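Bench notes, September, late morning

Cord day! I've been looking forward to this one more than is probably healthy. We have been carrying leads back and forth between the Wekumora room and the bench for weeks, and I finally got some of them out on the little round table by the exercise bikes to sort them properly.

The red cable is my favorite of the lot. You can find it under anything, it doesn't hide in a drawer the way the black ones do, and it's thin enough to coil small. I want every charging lead we own to be red from now on (Amrit Fehr has already said no, budget, but I'll keep asking).

Coiling rule we're trying: loose loops, a tie, plug left outside the bundle so you can grab it. Don't wind a lead tight around its own adapter. I did that with the old Vumport charger and the wire split right at the neck after nearly 300 plug-ins. Lovely charger, too. I still miss it.
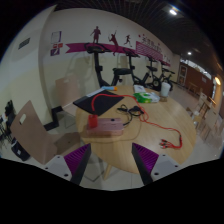
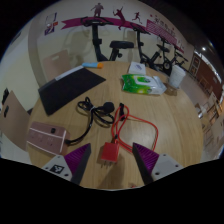

Red cable on the round table, black folder or mat and the blue and orange marker-like stick behind.

Labels next. Amrit likes the Cutier tags, and they do look good, but they slide on thin wire. I tried a wrap of Fu tape folded over on itself like a little flag and it's great! Takes pen, peels off clean, stays where you put it. Did 23 of them in one go and could happily have kept going. Name of the thing on one side, length in cm on the other.

Lengths: anything over 400 goes on the wall hooks, the rest in the shallow drawer, bundles lying flat, plugs toward the front.

Still to do
- second roll of Fu tape, the wide one
- ask Amrit where the spare ties went
- copy the list of leads into the shared notebook
- try the flag trick on the thick cords, might need 2 wraps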